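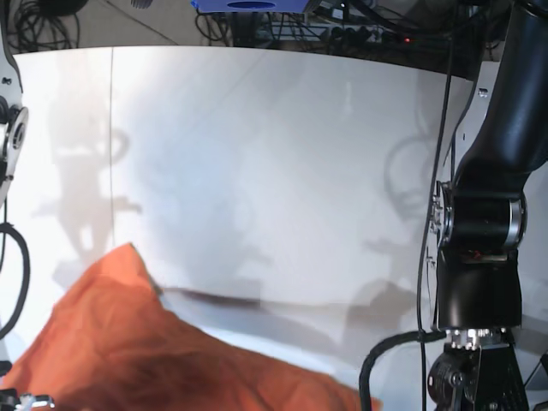
Let's talk about wrinkles! I mean the kind that show up in your clothes, because I get more letters about those than about almost anything else, and because I happen to be pretty good at making them. Drop a clean piece of laundry in a heap and you'll get a little mountain range. Look at the crumpled orange cloth: it has a pointed peak poking up, and creases and folds running all over it, bright orange where the light lands and a dark rusty color down in the shadows. It's the same cloth in both places! The folds just block some of the light. That's how your eyes can spot a wrinkle from all the way across the room, even when the shirt is only one color.

So where do wrinkles come from?

Hemant Solanki, age 10, wrote to me from Illen with this one: "Why does my shirt get wrinkly when I didn't do anything to it?" Good question, Hemant. (I'm guessing you did do something to it, like sleep on it.)

Lots of T-shirts are made of cotton, and cotton comes from a plant. If you could shrink down and walk around inside a cotton thread, you'd see it's made of tiny fibers, and inside those are even tinier chains, much too small to see. The chains hold on to each other, sort of like kids holding hands in a long line. When the cotton gets wet or warm, some of them let go. The shirt bends, the chains slide around, and then when everything dries or cools off they grab hands again, wherever they happen to be. If the shirt was bunched up at the time, they grab on in the bunched-up shape. And there's your wrinkle!

An iron works the very same way, only backward. Heat and a bit of steam make the chains let go, the iron presses the cloth flat, and they hook up again in the flat shape. Irons get super hot, so that part is a grown-up's job.

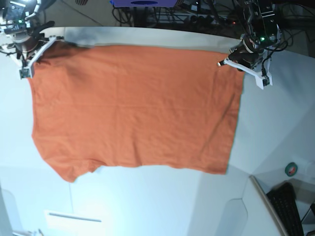 You can get rid of plenty of wrinkles with no iron at all, though, and my favorite way is to let the shirt hang. Cloth is heavier than you think, especially when it's damp. Hold a T-shirt up by two corners and its own weight pulls on the threads and helps straighten out the soft little ripples. Deep creases are more stubborn. They might need a shake, or some steam from the shower, or another trip through the wash.

Want to try it? You'll need two old cotton T-shirts (ask first!) and a bowl of water.

Get both shirts damp and squeeze them out really well. Scrunch the first one into a ball, as tight as you can, and set it on a plate. Give the second one 5 good shakes, smooth it with your hands and put it on a hanger. Now go do something else. Cotton is slow to dry, and the ball is much slower than the hanging one, so I leave mine overnight and sometimes all the next day too. Once they're both dry, put them side by side and run your fingers over them.

Then try a shirt made of polyester, if you've got one. Its fibers don't soak up much water, so see whether your ball comes out as crinkly as the cotton one did. My soccer shirt hardly changed, and I sat on it.

Next time I'll answer Dalibor Vrabec, who wants to know why socks get stiff on the clothesline.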